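How does a robot learn to tidy your room?

My job is teaching robots to tidy up. Well, one robot. Its name is Jata, and it's a program that is learning to find things in bedrooms and put them back where they belong. People always think I must spend my day with a screwdriver in my hand, but mostly I sit at a computer with a mug of tea, collecting examples.

What's an example? Think about how you learned what a dog is. I bet a grown-up didn't sit you down and read you a long list of rules (four legs, a tail, two ears, goes woof). You just saw lots of dogs! Big ones, tiny ones, a wet one at the beach. After a while you could spot a dog you'd never met before. Each of those dogs was an example.

Jata learns like that too, only it's a much slower learner than you. You might need to see three or four dogs. Jata needs to see a thing again and again, from the left, from the right, from high up and from low down. For one small object we like to have 1000 pictures. That's a lot of bedrooms to photograph, and I don't think your mum would let us in that many times.

So we make our own bedrooms, inside the computer. It's a bit like a video game where nobody is keeping score. This kind of pretend place is called a simulation, and I call ours Garkau, after a word I found scribbled in my old notebook. It has furniture and a floor and even sunshine.

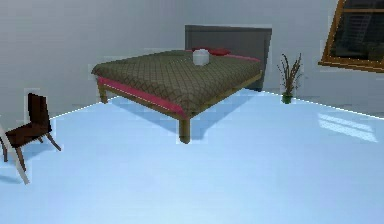
Donnie Nisbet wrote in to ask why we don't use real rooms, seeing as real rooms are what the robot will have to tidy in the end. He thinks a pretend room is too neat, and that his own bedroom would give any robot a nasty shock.

Fair point, Donnie! We do use real rooms as well, later on. But pretend ones are brilliant for getting started. If Jata makes a mistake in Garkau, I press a key and everything goes back to how it was. No broken lamps. And I can move a thing across the room in a second, without getting out of my chair, which is my favourite way to move furniture.

There's another good reason, and it's to do with labels. When you collect examples, a picture is only half of what you need. The other half is the answer. If I show Jata a picture with a cup in it, I have to tell it "there's a cup, and it's just there". That's a label. With real photographs, a person has to draw round every single thing by hand. I did that for a whole October once, and my wrist ached so much I had to stir my tea with the other hand. In a simulation the computer already knows where everything is, because it put it there, so the labels come free.

Now, you might be wondering why we can't make one really good picture and copy it 1000 times. I wondered that too on my first day! The trouble is that Jata would learn the wrong lesson. Suppose every example of a cup showed it on a bed. Jata might decide that a cup is "a thing you find on beds". Then it would go into a kitchen, see a cup on a shelf and have no idea what it was looking at.

So we mix things up. We put objects in sensible places and in silly places. We look at beds, and at tables with games on them, and at the tops of drawers. A robot that tidies has to cope with things left anywhere, and you know better than I do where things get left.

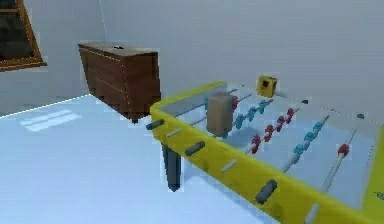
We also keep some examples back. This is my favourite trick. Out of every 100 pictures, Jata gets to study 80. The rest go into a folder that it never sees while it's learning. Then, when we think it's ready, we bring out the secret ones and find out how it does. It's like a spelling test with words that weren't on your list. If Jata gets those right, we know it has learned something and hasn't only remembered the old pictures.

The first time we tried this, it got 22 right out of 30. I was delighted! Nayara Medeiros, who works at the next desk, was less delighted, and went straight off to look at the ones it had missed. She was right to. The wrong answers tell you which examples to collect next. Jata was muddling up small pale things, so we made lots more pictures of small pale things.

One more job. Before any picture goes to Jata, I look at a few myself. Is the object too blurry? Can you see it at all, or is it hiding behind something? Sometimes I keep the tricky ones on purpose, as real life is full of blurry, half-hidden things (have you looked under your bed lately?).

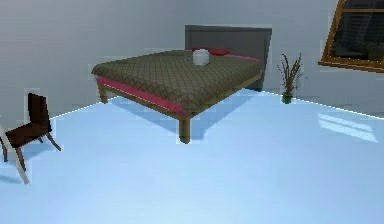
A bedroom in Garkau, with a small white object on the bed.

If you'd like to try being an example collector, pick something small, like a spoon or a toy car. Put it somewhere, draw it or take a photo, and write down what it is and where it is. Then move it and do it again. See if you can get to 30 without using the same place twice. I got stuck at the bathroom, so good luck!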